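Hand-held gripper on cloth: notes on fingertips and camera settings

Posted May 19, 2023

The last post dealt with rigid parts, and the conclusion there was that almost any parallel gripper will do if the jaws are square and the backlash is small. Cloth is less forgiving. I have spent the past fortnight comparing two hand-held grippers on folded fabric, one from Skongate and one from Mustusska, with the same camera mount and the same logging software on both.

The Skongate unit drives its fingers through a four-bar linkage. The tips stay parallel, but they also travel through a small arc, so the height of the pinch changes as the jaws close. On a block of aluminium this is of no interest. On a single layer of cloth lying flat on a table it decides whether the tips catch the fabric or skate over it. The Mustusska runs on a straight rail and has no arc at all, at the cost of being wider at the base and rather heavy to hold for a full session.

I started by approaching with the jaws partly open, pushing down slightly to raise a ridge, and then closing on the ridge.
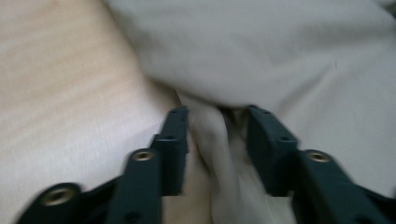

The amount of downward push matters more than I had allowed for. Too little and the ridge does not form. Too much and the cloth is pinned to the table, which gives a good reading on the force sensor and nothing between the fingers. I ended up marking the handle with tape and resting my wrist on the table edge, and the spread in the results came down noticeably.

Over 200 attempts per gripper, the Skongate missed 10 and the Mustusska missed rather more, mostly on the first attempt after the cloth had been smoothed flat. I had expected the reverse. My best explanation is that the arc helps: as the linkage closes, the tips dip a little at the end of the stroke and tuck under the ridge. I have not measured this properly and would like to see it from the side with a faster camera before I claim it.

Fingertip surface was the second variable. Bare tips slip on anything smooth. Thin silicone pads fix that but add thickness, and the jaws then close fully only at the front edge, so a fold held further back can creep out under load. Shimming the pads at the rear solved it on one set. Whitfield sell a ribbed pad that bolts straight on, and I tried that too, but the ribs snag on a loose weave and I took them off again.

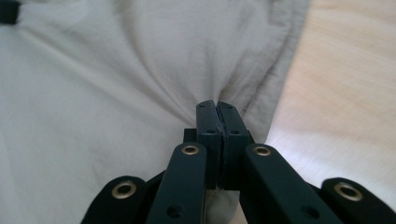
As for the camera, exposure is the setting to get right first. Auto exposure hunts whenever the view changes from pale cloth to bare table, and the brightness shift upsets the tracking. I locked it, then shortened the shutter until motion blur was tolerable at normal hand speed. Focus is fixed at the fingertips – anything much beyond them is soft, and I have stopped worrying about it. The Prilidard controller timestamps frames and jaw width on one clock, so there was no alignment step afterwards. The full log came to 1617 entries, of which I threw out 602 recorded before the exposure was locked.

Two things are still open. The jaw encoder on the Skongate reads slightly wide when the jaws are closed on thin material, and I can't yet separate linkage play from cloth thickness. I also want to repeat the whole set on the arm, where the wrist cannot make the small corrections that a hand makes without being asked. The arm is booked out until July, so the encoder comes first.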